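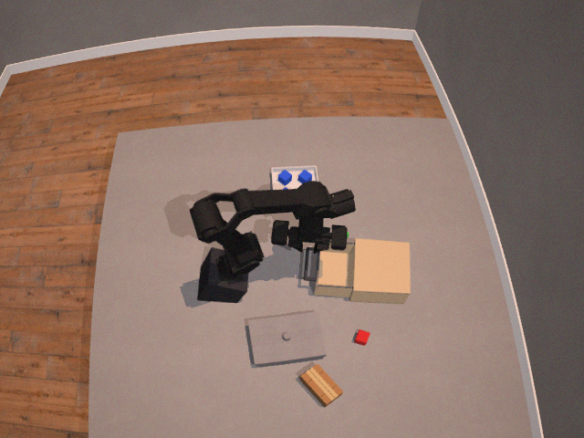 Plank floor, white skirting, dark grey wall

Skirting before or after the floor?
Grurnholm Home Forum > Floors and Walls

jelter_dan
Box room is next on the list. The boards are going down in October and I've got white skirting stacked in the hall. Do I fit the skirting first and scribe the boards to it, or lay the floor and put the skirting on top? I want the warm orange-brown look with a dark grey wall behind. Boards are from Thongdee, solid wood, knots and all.

mossgate
Floor first, skirting on top. You need a gap round the edge for movement and the skirting hides it.

pipkin8
Agree on the gap, but if the old skirting is sound leave it and use beading. I did three rooms that way and saved myself a lot of filling.

mossgate
Beading always looks like an afterthought to me. He's got new skirting anyway.

pipkin8
Fair enough, I missed that bit. Leave the boards in the room for a few days before laying. Mine were delivered in September and I rushed it, and now there are gaps by the radiator.

jelter_dan
They've been in there a week. What about paint? I was going to do the wall last.

tillyw
Wall first, two coats, then floor, then skirting. Paint the skirting before you cut it and touch up the nail holes after. I used Grello matt on a grey wall and it marks if you so much as brush past it, so get something you can wipe.

mossgate
Never had trouble with Grello. Did you let it cure?

tillyw
Three weeks. It still marked.

jelter_dan
Right, wipeable it is. Last thing, I need a worktop in there and I've got roughly 900 mm between the door frame and the corner. Pale top or dark?

tillyw
Pale. With a dark wall and an orange floor you'll want something light. A pinkish beige would go.
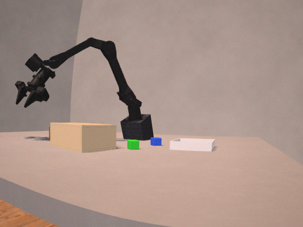 Reply 8 from pipkin8: worktop colour
Pale shows every coffee ring, so I'd go mid grey. Get a sample of each and leave them on the floor overnight with the lamp on before you order.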